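4.2 How fan-written histories handle gaps in the source books

The most exciting part of the Stanlow archive is the way its writers treat missing years. Stanlow is a shared setting for tabletop play, and its official books skip nearly everything between the fall of the Negussie dockyards and the opening of the Suvton line in 2287. Players wanted to run games in that stretch, so they filled it in themselves, and they did it with real care!

We read every character entry that touches the gap. Each one was coded by two readers (the first author and Bethel Lencho) for where its claims came from: a printed book, a game session, another fan entry, or no stated source. Disagreements were talked through until both readers were happy with the code. Entries that only listed game statistics were set aside, although several of them had wonderful jokes in the gear lists and we were sorry to see them go.

What struck us first was how openly the writers mark their guesses. An entry on the smuggler Fernis quotes a printed sidebar at length, stops, and then tells the reader that the rest comes from a home campaign. The break is plain on the page. Later writers who borrow from the entry usually keep that break in place, even when they rewrite every sentence around it. We had expected the line between book and table to fade as the story was passed along, and in the older entries it hardly fades at all.

Dates behave differently. A date made up at one table tends to lose its label after a single retelling. The burning of the lower docks is the best case we have: it began as a player's offhand remark in a session report, was copied into a timeline, and from there moved into 9 character entries, only 2 of which say where it came from. Oğuzhan Soylu, who read an early draft of this section, suggested that timelines are the weak point, because a one-line format leaves no room for a note on sources. We think he is right, and the pattern is strong enough that we code timelines apart from all other pages in Section 5.

Figure 3. Tall green box gripped near its base by two black robotic fingers (computer rendering).
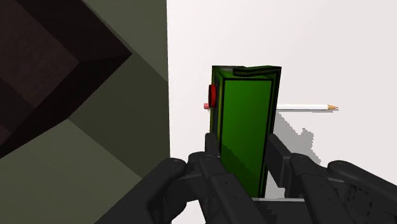

Timelines also draw more edits than any other kind of page, and many of those edits come from people who never write a full entry. Their changes are small, often just a year or a spelling, but they carry a long way: when a year moves in the timeline, someone soon goes through the character pages and moves it there too.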